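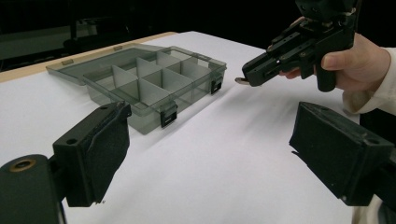 Divider box, two-row layout, lid open flat. Front latches not fastened.

February, 14:20. Small parts storage, bench side

Continuing from Juwita's page on the drawer cabinet. The decision there was to pull everything smaller than an M4 washer out of the Dekesetti drawers and put it into divider boxes with lids. The drawers are fine for long screws and standoffs. They are bad for anything flat, because flat parts ride up over the back of the drawer when it is pulled quickly and end up in the one below.

Requirements, as agreed with Teguh:

- lid must close down onto the dividers, or near enough that a washer can't pass
- contents readable from outside with the lid shut
- two latches, in case one breaks
- fits the Sembiring shelf with the lid closed, long side forward

The smoke-tinted plastic is acceptable on the second point. With the white sheet behind it I can tell a compartment is occupied. I can't reliably tell brass from zinc through the wall under the bench lamp, so labels are still needed. Labels go on the lid. Imke wanted them on the front wall, but the latches hang over the rim there and the tape will get picked at every time someone opens a clip.

**Divider fit**

Loaded one box with 165 mixed washers, all in the back row, closed it, turned it upside down and back four times, opened it over the sheet. Most stayed where they were put. The thinnest shims moved one compartment sideways. They go under the bottom edge of the divider where it doesn't meet the floor of the box. Gap is too small for my feeler set to say anything useful at the corners, but a 0.1 shim goes through in the middle of the panel without force.

Options considered:

1. Bead of clear silicone along the bottom of each divider. Permanent, and we lose the ability to change the layout.
2. Thin foam pad in the lid. Doesn't address the gap, only the top.
3. Keep shims out of these boxes altogether and leave them in zip bags.

Going with 3 for shims and 2 for everything else. Foam to be cut oversize by 1 mm on each side so it holds in the lid by friction. No adhesive; the spray we have attacks this type of plastic (see Helju's note on the cracked tray from the Irncombe job).

**Latches**

Left latch is stiffer than the right. Opening the right one first twists the lid slightly and the left then needs a fingernail. Left first is easier. Not worth fixing. I did check that the lid stays shut on one latch when the box is carried flat. It does. Carried by the end, on one latch, it gapes at the free corner enough to lose an M2 nut.

Hinges: no play that I could feel. The lid goes all the way back and lies on the bench, so allow double the depth when opening. On the narrow bench by the door that puts the lid over the edge. Use the long table.

**Layout, first pass**

Front row, left to right: M2 nuts, M2 washers, M2.5 nuts, M2.5 washers, M3 nuts, M3 washers, then whatever is left over for spring washers. Back row: E-clips by size, smallest at the left. Teguh asked for the E-clips in front as he uses them most. I have kept them at the back for now — they jump when picked out with tweezers, and from the back row they tend to land in the open lid, where they can be found.

Stock counted out of the old drawers before moving: 879 M3 washers, 838 M3 nuts. The M3 washers will not all go into one compartment. Fill to two thirds, bag the remainder, write the count on the bag and put it in the reserve bin under the shelf. The compartment should never be filled to the top of the divider, or the foam will push the upper layer across when the lid closes.

**Sheet**

The white sheet on the table is worth keeping for sorting. Dropped parts show up at once, and it can be lifted at two corners and tipped to pour strays back. The creases catch M2 washers on edge. Replace it when that gets annoying. Intan has the roll.

**Open items**

- Cut lid foam, 3 mm, test again with the same washers
- Print labels, size on the first line, material on the second
- Ask Drokuseck whether spare dividers are sold separately; we will want to split at least one of the wider compartments
- Imke to confirm shelf height with foam fitted
- Shim bags: find out who has been writing sizes in pencil, half of them have rubbed off and need measuring again

16:05. First foam piece cut, came out 2 mm short on the long side. Recutting tomorrow from the other end of the sheet.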